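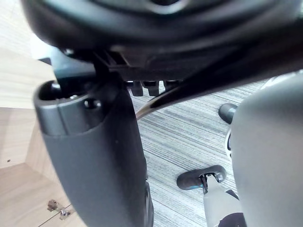

Office chair rolls into low cabinet door, hinge screws coming loose

Posted by Debashish Siddiqui, 6/16/03

I have a long low cabinet next to my desk, light wood grain, hinged doors on the front. My chair lives right beside it. Over the last couple of months one of the doors has started to sag so it rubs along the bottom when it closes. I opened it up and the screws on the lower hinge are loose. I tighten them and they hold for a week or so and then I'm back where I started.

My brother-in-law says the chair is doing it, meaning the base knocks the door every time I scoot back. The man at the Hilham store where I bought the cabinet says it's the carpet, that the cabinet isn't sitting level and the doors are hanging crooked. He also wanted to sell me a leveling kit for 9 dollars plus a chair mat for 94, so I take that with a grain of salt.

Questions. Is either of these people right? And is there a fix for the screws that doesn't mean replacing the whole door? I've read about toothpicks and glue but it sounds like one of those things people repeat without ever having tried it.

Concealed hinges, two to a door. The cabinet has things stored in it and I would like to avoid emptying it.
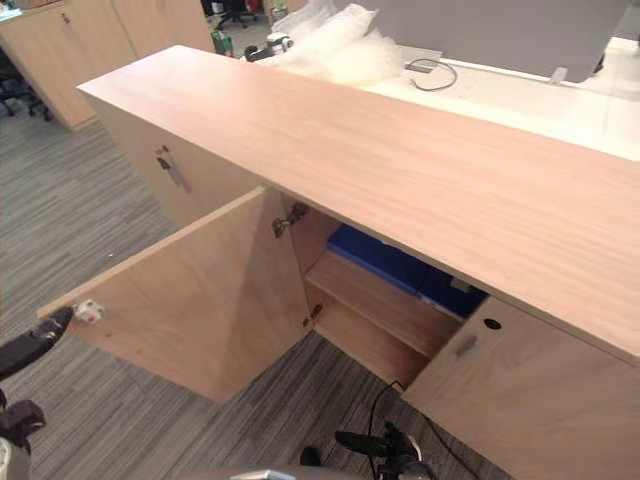
I should add that the door swings all the way open without catching on anything. It only rubs on the last bit before it shuts. The door next to it is fine, and it has been locked since I moved in because I don't have the key.

3 answers

Carol Penrose
Toothpicks and wood glue. Works every time, did it on my kitchen cabinets in August and they are perfect. Don't pay for the mat!!

Graham Nuttall
I wouldn't buy anything yet. You have three theories and haven't tested one of them.

Start with the level. Put a level on top of the cabinet, first along the length and then front to back. If you don't own one, borrow one. A long cabinet on carpet can settle at one end, particularly if that's the end with all the paper in it, and then the doors go out of square with nothing wrong with the hinges at all. If it reads level, forget the leveling kit. If it doesn't, a couple of scraps of hardboard under the low corner cost you nothing and you'll know in five minutes whether the rubbing stops.

As for the chair, I'm doubtful. A chair base knocking a closed door pushes it against the cabinet, and that's a direction the door can take all day. What ruins hinges is hitting a door while it's open, or leaning on it when you get up. Do you ever leave it open and roll around? Be truthful with yourself here. I had a Whitlock credenza at my old job and I was sure the chair had wrecked it, when it was me putting my hand on the door every time I stood up.

Now the screws. Find out which ones are loose, because you didn't say. Concealed hinges have screws into the door and screws into the side of the cabinet, and on most of them there's another screw on the arm that is only there for adjustment. If that adjusting screw is the one you keep tightening, you may be moving the door yourself. Turn it a half turn, shut the door, look at the gap, and write down which way you went.

If the holes really are stripped, the toothpick trick depends on what the door is made of. In solid wood it's decent. In particleboard I've had it let go inside of 2 months, so Carol's "every time" is a bit strong for me. I'd fill the hole with a glued piece of dowel, leave it overnight, and drill a new pilot hole. Take the weight of the door on a stack of magazines while you do it. You shouldn't have to empty the whole cabinet, just enough to get a screwdriver in by the hinge.
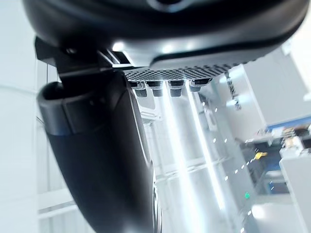

One more thing on the hinge itself. Wiggle the arm with the door off. If there's play in the joint, new screws won't help and you want a new hinge. Take the old one with you to the store, as the cup sizes differ and the packages don't always make it clear.

Brenda Lambert
Had the same thing with a Bendberg file cabinet. I raised my chair to the highest setting and the problem went away. No idea why, could be coincidence.

Comment from Debashish Siddiqui: Thanks Graham. Level says it's low at the desk end, roughly a quarter inch. So the store may have been half right, which annoys me. Will try the hardboard before I touch the screws. Brenda, I don't see how chair height could matter but I'll keep it in mind.

Comment from Carol Penrose: My kitchen cabinets ARE particleboard.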